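4. Bench Study: Grouping and Aligning Loose Items

4.1 Motivation

Most claims that a machine can "tidy up" rest on tasks in which each object has a known place and the machine has only to carry it there. Household and shop-floor tidying is seldom like that. A person clearing a workbench picks up whatever is nearest, decides where a row should begin, and shifts things out of the way as the need arises. The survey in Section 3 found that the chores participants most wanted to hand over (putting away cutlery, sorting fasteners, restocking a shelf from a mixed tote) share this structure. The items are small, they lie at arbitrary angles, and some of them touch.

We therefore chose a bench task that keeps the structure and removes most of the perceptual difficulty. Foam cubes in a few plain colors are placed loosely on a covered tabletop, and the two-arm system must arrange a subset of them in a straight row with faces in contact. The cubes are light and soft enough to tolerate a poor grasp. They also slide when brushed, and that property matters more than we expected when the protocol was written. Color is given to the planner directly by the overhead segmentation step, so that errors in the results below can be attributed to motion and contact and seldom to recognition.

4.2 Apparatus and protocol

Two arms are mounted at the far side of the table with overlapping reach. Each carries a parallel gripper with two fingers. The table surface is a brown sheet, selected after early trials on a bare surface gave reflections that disturbed segmentation. Control software is the Zonamow release used in Section 3, with the Pascual motion planner substituted for the default one. No force sensing is available at the fingertips; contact is inferred from motor current.

A session consists of a series of trials. Before each trial an operator scatters the cubes by hand, with the instruction that no particular pattern be aimed for or avoided. Clusters and touching pairs are left as they fall. The system is then given a target: the number of cubes in the row, their order by color, and an approximate region of the table. It is free to choose which arm handles which cube, and the two arms may move at the same time.

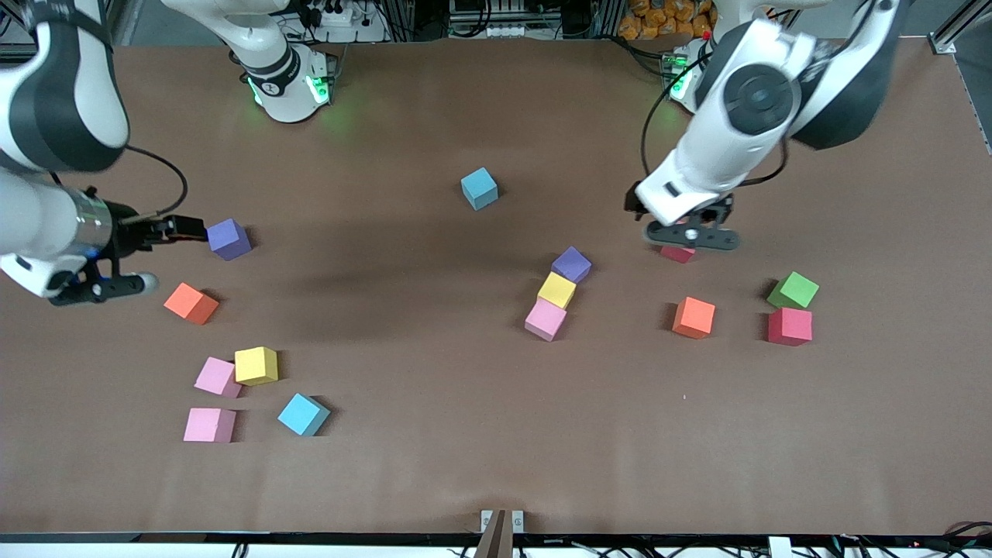 Figure 3. Workspace with both grippers over the loose cubes.

A trial is scored as complete when every cube in the target row stands in the correct order and adjacent faces are in contact along at least half their width. Cubes outside the row are ignored unless they have left the table, in which case the trial is scored as a failure regardless of the state of the row. Two scorers judged each trial from recorded video. Where they disagreed, the trial was reviewed jointly and the stricter reading was kept.

We ran 200 trials with the complete system. The time limit was set at 9 minutes, a generous allowance for a task that an unpracticed adult completes in well under one. The limit was chosen so that slow but correct behavior would not be scored as failure, the question here being whether the work gets done at all. Speed is treated separately in Section 5.

4.3 Results

The system did not complete the target row in 34 of the 200 trials. Failures were unevenly distributed over the stages of the task. Approach and first grasp on an isolated cube were close to solved. Most of the difficulty arose in two places: extracting a cube that touched its neighbors, and setting a cube down against one already placed.

Extraction fails in a simple way. The gripper needs clearance on two opposite faces. When a cube is pressed against others, the planner looks for the pair of faces with the most free space, rotates the wrist to suit, and descends. If the estimate of the free space is slightly wrong, one finger comes down on the top of a neighboring cube. Foam hides the error, because the cube compresses and the current threshold is not reached. The fingers then close on the wrong object, on two objects, or on air. A person in the same position nudges the group apart with a fingertip before picking anything up. The planner has no such action in its repertoire, although an operator watching the trials will usually suggest it within minutes.

Placement fails in a less obvious way. To close the last gap in a row, the held cube must be brought in alongside the cube already standing there, and the fingers must not occupy the space between them. The grasp chosen at pickup therefore limits what can be done at placement. The planner evaluates the two together when it has time, and falls back on the nearest feasible grasp when it does not. In the fallback case it sometimes arrives at the row holding the cube by exactly the faces that need to touch. It must then put the cube down, turn the wrist a quarter turn, and pick the cube up again. Regrasping of this kind was the largest single source of added time and a frequent source of lost alignment, as the cube tends to rotate a few degrees upon release.

We had assumed that a second arm would reduce this problem. In principle one gripper can steady the row or fetch the next cube while the other places. In practice the planner keeps a safety margin between the arms that is wide compared with the size of the cubes, and near the center of the table one arm often waits for the other to withdraw. The benefit of two arms was clearest when their work lay on opposite sides of the table, where each could be treated as an independent machine.

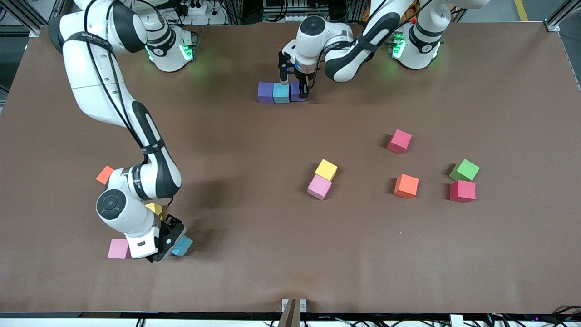 Figure 4. Row of three cubes at the upper center of the table, with one gripper closed on the cube at the right end.

Munitz objected, on reading a draft of this section, that the comparison with a person is unfair to the machine in one respect and too kind in another. Nobody pays for a row of cubes, the objection runs, and a plant that needed parts lined up would buy a feeder and a fixed stop and be finished with it. At the same time, a shop that did want general tidying would not accept a failure in roughly one trial out of six, and would certainly not accept a failure that the machine does not notice.

We agree with the second point and think it the more serious. In 11 of the failed trials the system reported the row as complete. The cause in each case was the final check, which compares the measured center of each cube with its target and accepts any value within tolerance. A cube can satisfy that test while standing at a visible angle to its neighbors. A check on orientation has been added for the work in Section 5, at the cost of an additional overhead capture per cube.

On the first point our view is somewhat different. Fixed tooling is indeed the correct answer wherever the parts and the pattern stay the same for long enough to pay for it. The chores collected in the survey are those where this does not hold. A kitchen drawer is reorganized without notice to anyone, and a repair bench holds different parts each morning. The value of a general arm lies in the jobs that come up too rarely to justify a fixture, and the bench task was designed to resemble those jobs in structure, if not in appearance.

4.4 Relation to household chores

Some caution is needed in reading the results across to a home. The cubes are of one shape. They do not spill, tangle, or break, and their undersides look like their tops. Every difficulty reported above would be expected to grow with real objects, and several others would be added. Cutlery nests. Clothing has no stable faces to grasp. A half-full container must be kept level, and this constraint removes many of the wrist rotations on which the present planner depends.

A small supplementary test gives some indication of the size of this effect. The Uso kitchen set, which contains lids, measuring spoons, and a shallow tray, was substituted for the cubes with no change to the software. Lids were grasped by the rim without much trouble and could be set down in a line. Spoons were not reliably grasped at all, as the handles lie too close to the table for the fingers to pass beneath them. We did not score these trials and report them only to mark the boundary of the method.

For shop-floor use the outlook is better, provided that the surroundings can be adjusted. A shallow tray with sloping sides would keep parts away from the table edge. A raised lip along the target line would turn the final placement into a push against a stop, which the present hardware can already do. Either change is inexpensive, and either would probably remove more failures than further tuning of the planner. Whether a machine that needs the bench rearranged in its favor should be described as doing the chore is partly a matter of definition. For the remainder of this paper we count such changes as permissible if one person can make them without tools and leave them in place between jobs.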